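Budget season, and I have been asked to put "the robot thing" on one line of a spreadsheet. One line. A thread, for anyone else who has been handed the line.

Background for the new followers: we pack and ship for small brands. Plenty of cardboard. We have a cell with white arms and a gripper with green fingertips, and we are deciding whether to buy more of this or less of this. The spreadsheet has no cell for "depends."

First lesson. The arm is the part everybody prices and it is the part with the least suspense in it. You ask, they quote, the number is large, you go lie down.

The suspense is in everything bolted to the arm. The first quote we got, from Nulov, had the arm on page one and then 16 more items behind it. Mounting plate. Cables. Longer cables. A bracket for the cables. I have no quarrel with any of them individually.

The second quote, from Ljungberg, was a lot shorter, and for one lovely afternoon I believed they were cheaper. They had left off the gripper. A robot arm with no gripper is a very expensive way to point at things.

So: if you are comparing quotes, make your own list first and make the vendors fill it in. Same rows, same order. They will hate it. One of them will send you a brochure instead.

My rows, since three people have already asked: arm, controller, gripper, spare gripper, fingertips (many), camera, mounts, cabling, e-stops, table, training, shipping, somebody's time. That last one is the row that gets deleted in review. Put it back.

Fingertips get a post of their own. They are small, they wear, and you will want a different shape two weeks after you order the first shape. I had them under "misc." Misc is now the third biggest row on the sheet.

We set aside 2000 for tips and pads for the year. It was March when I had to go and ask for more. I'd been so proud of that number too.

On cameras: the vendor will suggest one camera. Your engineer will suggest four. Budget for the engineer, then add the cables, then look at how many ports the computer has and add a thing with more ports.

Now, the actual work. Cardboard sounds like the easy one. It's flat! It's cheap! It doesn't break! Reader, it also bends, slides, tears, and arrives a slightly different size than the last lot.
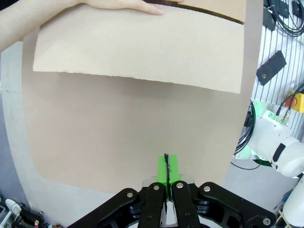

Flolteo Packing Notes
Equipment planning, mostly spreadsheets

Notice the hand. Torn lower edge on the top sheet, a bigger sheet behind it, fingertips pressing the one against the other, and a gripper below. When I say "somebody's time" is a row, that hand is the row.

I went through a week of our own logs to find out how much of that time there was. 30 hours. I had written down four. The four came from a slide, and I'm fairly sure I made the slide.

This is the bit I would tattoo on the inside of the finance folder: a cell that needs a person standing next to it costs one cell plus one person. You may still want it! We may still want it! But the payback math in the brochure has the person off doing something else, and ours was holding cardboard.

"Couldn't you buy a fixture to hold the sheets?" Yes. We got a price on one from Tostano. 2181, before shipping, for what I would describe as a frame with clamps. I complained for a full day and then worked out what the hand costs per month and stopped complaining.

The fixture is now in the plan. It is above the second arm in the plan, which has caused some hurt feelings, mainly among people who had already picked a spot for the second arm.

Speaking of spots. Measure the floor. Then measure it with the door open. Then find out where the power is. Our electrician's quote came in after everything else was approved, as is apparently traditional.

Cables again, sorry. Nobody has ever bought too few zip ties on purpose. Whatever you think a cable costs, the one with the right connector and two extra feet costs more and ships from farther away. Buy spares of the ones that bend. Those are the ones that go.

Leasing: people keep telling me to lease. We looked. The lease covered the arm and the controller. It did not cover the gripper, the tips, the mounts or the fixture, meaning it covered the part that was already easy to price. See post three.

Used: also looked. There are good deals out there. There are also arms with a controller one generation too old for the software you want, sold by someone who is very cheerful on the phone. Ask for the software version in writing. If they have to go check, let them go check.

Service contracts. Read what "next day" means. In one of ours it meant that a person would call us the next day. He was very nice about it.

A trick that worked for me: split the ask in two. Stuff we need for the cell we have, and stuff we'd like for the cell we don't. Finance approved the first half in one meeting. The second half is "under discussion" and has been since before lunch got moved to noon.

What's in the first half: the fixture, a spare gripper, a realistic pile of fingertips, cable spares, one more mount, and a proper row for labor with an actual number in it. No new arm. It's a boring list and I like it very much.

What I cut: the fancy rolling cabinet (we have a table), the second monitor, and a training package where day two was a tour of the vendor's building.

Someone asked in replies if I'd still pick this cell over plain old hands for cardboard. For the steady, same-size orders I think so. For the odd sizes, today, no, and I've put that in the notes column where it will be read by me.

If you want the blank version of the sheet, ask in the replies and I'll post it once I've taken our prices out. Column F is hidden. Leave column F alone.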